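Yellowing on white painted shelves, repaint or live with it?
Home & Interiors > Painting and Finishing
20 replies

marlpit
Posted 7:42 am
We have a white shelving unit with a desk attached, built in along one wall of the back room. The right side gets sun from late morning on and has stayed white. The left side is in shade and has gone a creamy yellow over the past few years. It isn't dirt. I washed it with dish soap and then with sugar soap and the color didn't change.

The paint was an oil-based satin from Herkon, two coats, put on by the previous owner. I found the can in the garage. My plan was to scuff it and put water-based enamel on top. My sister says oil and water-based don't mix and I'll have to strip it. I don't want to strip it. Has anyone done this?
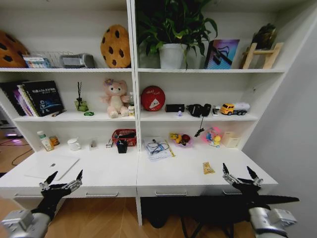

The other question is the desk surface. It takes more wear than the shelves and I don't know if it needs something harder. I write on it every day and I lean on the front edge.

tessellate_k
Posted 8:15 am
Your sister is half right. You can put water-based over oil, but it needs a bonding primer in between. Scuff with 220, wipe it down, prime, sand lightly, two thin coats. I did all our kitchen doors this way and they have held up for four years.

The yellowing is normal for oil paint kept out of the light. Sun bleaches it back. That's why your right side looks fine.

Dunmore Ed
Posted 8:31 am
I'd strip it. Every coat you add to a shelf makes the edges rounder and the paint softer, and books will stick to it. I have seen people pull a paperback off a shelf and take a strip of paint with it. If the bottom layer is old oil and the top is cheap latex you will regret it.

tessellate_k
Posted 8:40 am
He said enamel, not latex wall paint. Those are different products. Books stick to wall paint because it never gets properly hard.

Dunmore Ed
Posted 8:52 am
They stick to enamel too if you load the shelf after two days, and everyone loads the shelf after two days.

marlpit
Posted 12:10 pm
How long should I leave it, then? I can keep the books in boxes for a while but not all summer.

Lurdes Aguiar
Posted 12:36 pm
I paint cabinets for a living. Three weeks before anything heavy goes on. You can put light things on after one week. In humid weather add another week. The can will say "dry in 4 hours," and that only means you can recoat.

You don't need to strip unless the old paint is flaking. Test it first. Cut a small X with a sharp blade somewhere hidden, press tape over it, pull it off fast. If the paint stays put, prime over it. If it comes up with the tape, Ed is right and you have a bigger job.
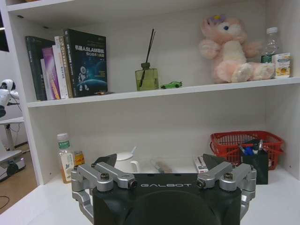 For shelves I thin the second coat slightly and use a foam roller, the short kind. Brush the inside corners first and roll while they are still wet. Take the movable boards out and paint them flat if you have any. On a fixed unit, work from the top down and do the undersides before the tops.

For the desk I'd use the same enamel and then stop. A clear coat over white can turn yellow, and you would be back where you started.

quillback
Posted 1:04 pm
Disagree on the clear coat. Water-based polyurethane stays clear. I put Nirorwood matte over a white desk and it looks the same as the day I did it. Without it the front edge wore through to the primer where my forearms rest.

Lurdes Aguiar
Posted 1:20 pm
How long ago was that?

quillback
Posted 1:22 pm
Last June.

Lurdes Aguiar
Posted 1:25 pm
Give it a few more years. Some of them do stay clear, but I've had to go back and redo two jobs, so I don't offer it now. If the front edge wears, touch up the front edge. It takes ten minutes.

Dunmore Ed
Posted 1:47 pm
Agree with Lurdes on that one. What primer do you use over old oil?

Lurdes Aguiar
Posted 2:03 pm
Pimis bonding primer, or shellac if there are stains. Shellac smells terrible, so open everything. Menon makes one that costs less and I didn't like how it sanded.

marlpit
Posted 6:18 pm
Did the tape test in three spots, two on the uprights and one under the desk. Nothing came up. I'm going to prime it and skip the stripping. One can of primer should cover it by my math.
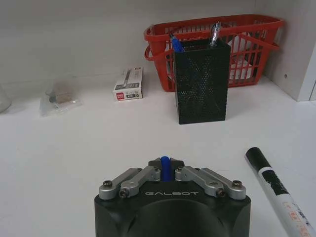
GALBOT lettering, light gray capitals on black

tessellate_k
Posted 6:30 pm
Good result. Buy the bigger can of enamel anyway. White from two different batches can be slightly off, and you will see it on a flat upright.

Dunmore Ed
Posted 6:44 pm
Still say strip the desk part at least. It's one board. A heat gun and a scraper and you're done in an afternoon.

marlpit
Posted 7:05 pm
Not with a heat gun next to that wall, it has the old wiring behind it. I'll sand the desk harder than the rest and see how it looks after primer. Will post again when the first coat is on.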